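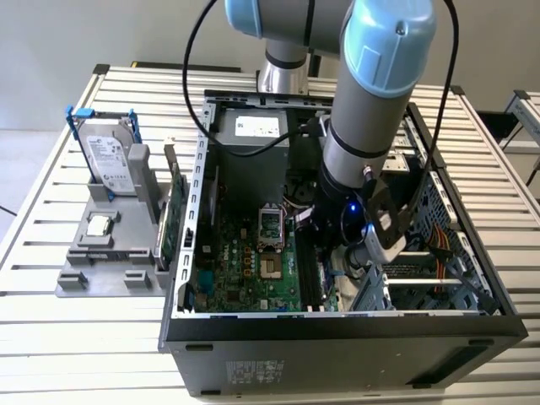 Figure 1. Arm over an opened Dell desktop tower, with the parts fixture on the left.

7 December 2023
By the course instructor, Equipment Planning for Automated Work Cells

Handout 7: What to put in the budget for a disassembly cell

Many students begin their budget with the price of the arm and then stop. In the Skernham exercise, the arm takes less than half of the money. Please read these notes before you fill in the planning sheet.

1. Arm and gripper. Ask for two prices, one with the gripper and one without it. Pangate sells them together, Arruda sells them separately. Check also who pays for the cable set. In Figure 1 the cables run outside of the arm, so you must plan for clips and for spare cables.

2. Fixtures. This line is forgotten most often. The gray plastic fixture holds a hard disk, a processor and a circuit card, each in its own place. Every new computer model may need a changed fixture. In the exercise we allow 13 hours of design work for the first version and seven hours for each change.

3. Table. A slatted table costs more than a plain one, but you can move the fixture without drilling. Write down the slat spacing before you order any clamps.

4. Test units. Old towers are cheap, but they are used up fast. Plan for 37 units in the first term. They must be of the same model, otherwise your fixture cost in line 2 will grow.

5. Delivery. The Zilleo quotation gives 17 weeks for the arm. If the cell must work in February, an order made now is too late, and you should include the price of a rental.

For the next class, bring your sheet with lines 1 to 5 completed and one quotation attached. Prices without tax, please.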